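Craft room check, Prusum
February, before 9 am
Checked by Heike Meinecke

Fire exit clear: yes
Extinguisher in date: yes. Bracket loose, needs a longer screw.
Extension leads: one failed, plug cracked. Taken out of use.
Kiln gap to wall, 200 mm minimum: yes
Shelf load under 14 kg: no. Clay moved to the floor.
First aid box: plasters low, reorder from Ralico.
Hand tools, handles and ends sound: yes 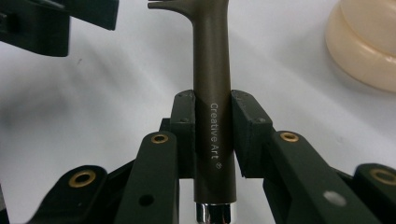

Page last changed: February, by H. Meinecke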